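Hand-held gripper demos, table clearing task: day notes

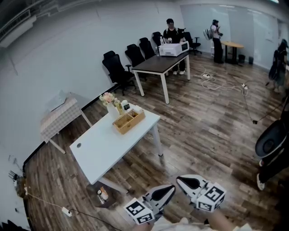
Jirayu Limsakul | Oct 12, 2018 | Lelgate notebook, shared copy

Good day today. Very good day, in fact, and I'm writing this up before I go home so that the Monday version of me doesn't forget the useful bits.

We're on the white table now, with the vase of artificial flowers, the two small bottles and the wooden divided tray all out at once. Up to yesterday I had been putting one object out at a time, which made for tidy demos and a very dull policy (Hebden, run on those alone, went for the middle of the table every single time whether there was anything there or not). Having the flowers in the way changes everything. You find yourself coming round the side of the vase without thinking about it, and that's precisely the sort of motion I want in the set.

Recording. Kept 446 demos since we started in June, counting this afternoon's. Threw out 8 today. Two were me talking to someone and drifting off the object, the rest were tracking dropouts, all of them with the wrist turned so far in that the marker cubes went edge-on to the head camera. Once I knew what to look for I could feel it coming and back off. Rule for anyone picking up the grippers: keep at least one printed face of each cube towards your own eyes. If you can't see it, neither can the camera.

Grip. The black pads on the inside of the fingers are a huge improvement on bare plastic! The yellow-label bottle used to spin as soon as it left the table and now it just comes up, straight, and goes where you put it. I did a run of lifts one after another simply because it was so satisfying. Pads do pick up dust, so wipe them between sets.

Speed. I'm still too quick. Playing back this morning's first batch through Flema at half rate I could see the fingers closing while the hand was still travelling, and the arm can't copy that, it tries to stop dead and overshoots. Slowed right down after lunch: reach, settle, close, lift. It feels silly for the first few goes and then you get a rhythm. Average demo went from 4 seconds to 8 and the replay error on the arm dropped by more than half. I'd take that trade any day.

Small things off the tray are harder than I expected. The dividers are the trouble. Coming straight down works if the thing is standing up, but if it's lying against a divider you need to tip one finger in first and nudge it out, and I do that differently each time. Not sure yet if that's a problem or a gift. Hebden may average the lot into something useless. I'd like to record a proper block of nudges next week, always with the right finger leading, and compare it with the mixed ones.

Next up is the round dark tray on the floor under the left end. It has the clear bottle and the little orange-labelled container on it, and the plan is pick from the floor, place on the table. I tried a handful of dry passes with nothing recording. Two notes from that:

- crouch first, then reach. If you bend from the waist the head camera swings down and for a moment all it gets is floorboards
- the table edge hides the left cube on the way up unless you bring the hand well out in front before lifting

Clear bottle is going to be horrid for the depth estimate, I can tell already. Might swap it for something solid at the start and bring it back once the motion is learnt.

Watch the cable hole in the table top as well. Hebden had a go at picking it up this afternoon. Round, set in a white top, I can see the logic. I've added a few demos where the hand passes right over it and carries on to a bottle, and I'm keen to see whether that's enough by itself.

Calibration is holding up beautifully. Checked finger spacing at the start and end of the day with the Grirkari block and got a difference of 2 mm on the left, nothing measurable on the right. Left cube may want its screw nipping up. I haven't touched it, so do check before you record and write the number down.

To do:
- nudge block, right finger leading
- floor tray set, solid bottle first
- tighten left cube, redo the spacing check, new line in the log
- retrain overnight with the slow demos only and leave out the June ones (different pads, they'll only confuse matters)
- move the vase between sets, I left it in one place all afternoon and should have known better

Training job is started, log is in the usual folder. If the loss goes flat before midnight it will stop by itself, so leave it be.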